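Can a Machine Tidy the Table Yet?
Student project report
Sunday, August 23, 2026
By Ornella Fabbri

When I chose this topic in February I thought the answer would be a quick no. Six months of reading, testing and staring at a table later, I'd call it "a bit, and more than last year", and I've had a brilliant time finding out why.

My question was simple. Could a machine do the small, boring jobs that fill up a day at home or on a shop floor? I don't mean building cars. I mean putting things back in their box, clearing a surface, filling a shelf with tins that are all slightly different. A five-year-old can do most of these (after some arguing), and yet they are horribly hard to write down as rules. Try it with a cup. Where exactly do you hold it? How hard? What do you do if it's lying on its side, or if another cup is in the way?

The older approach was to answer every one of those questions in advance. The newer one is to let a person do the job many times with a gripper in hand, record it, and train a program on the recordings. I find this idea wonderful, because all the little corrections we make without thinking go into the record too. The person's eyes and judgement do the hard part, but the fingers are the machine's, with all their limits. There is no thumb and no fingertip to feel a thing slipping.

I picked table clearing as my main chore, with a box, a white surface and a few blue things to handle. I called the set of tasks Evuditz, which is a made-up word and was the only name our group didn't argue over. Each task had a start, a finish and a plain rule for what counted as done. We wrote 16 tasks and kept 3 for the report, as the others overlapped too much.

Work at the table, with the hand-held gripper:

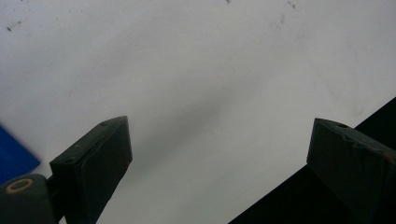
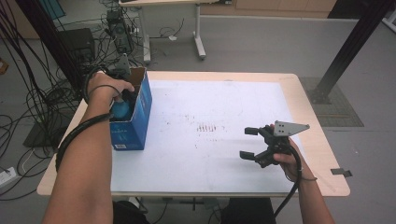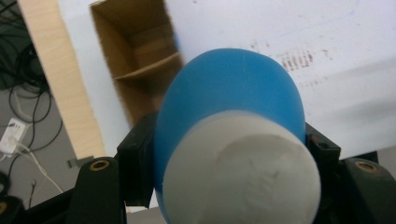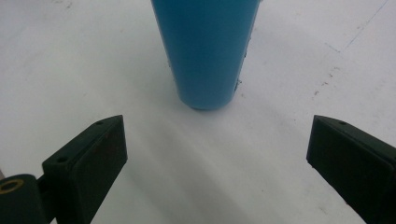

Loïc Barbier read my first draft and objected that I was being far too kind to the machines. He wrote in the margin that a chore isn't a grasp, it's everything between noticing the mess and being able to sit down again, and that a program which can close two fingers on a cup has done the easiest part. He also asked who was going to set the table up for it, and whether that person might as well have cleared it.

I think that's a fair hit, and it made me rewrite the second half. I had been treating "can it pick this up?" as the whole question. So I went back and split each task into four stages: finding the thing, getting hold of it, moving it, and letting go in the right place. Letting go surprised me most! Before I started I would have said it was nothing at all, you just open the fingers. But an upright thing has to be put down level, and anything round has to be left somewhere it won't roll. Boxes are awkward as well. The fingers need room on both sides of whatever they hold, so an opening that suits a hand can be a tight squeeze for a gripper.

For the shop-floor half I used Skulthorpe, a small warehouse that let me spend an afternoon watching people pack orders. The packers hardly ever stopped to look at what they were holding. They turned a packet over while reaching for the next one, nudged a full carton shut with an elbow, and felt for the end of the tape without looking down. I had hoped to fit this into my four stages and couldn't. The stages all happen at once.

I also compared two training sets, both from student groups. Modby has 200 recordings of one job done in one room. Mersha has 2,000, spread over many jobs, and it's much messier to work with (half my evenings in July went on its folder names). I expected the big one to win easily. On the one job they share, the small one did better so long as nothing in the room changed. Once we moved the lamp and swapped the tablecloth, the big one came out ahead. I'd love to repeat this with more jobs, as one is too few to lean on.

So, would I let a machine clear my table? If the things on it were ones it had met before, and I was nearby, yes, and I'd enjoy watching. For a whole kitchen after dinner I would still want a person. Folding, wiping and anything sticky are missing from this report, and wiping is what I want to try next, starting with a dry cloth on a flat surface.

Contact: Ornella Fabbri, student projects | © 2026 the author | Back to top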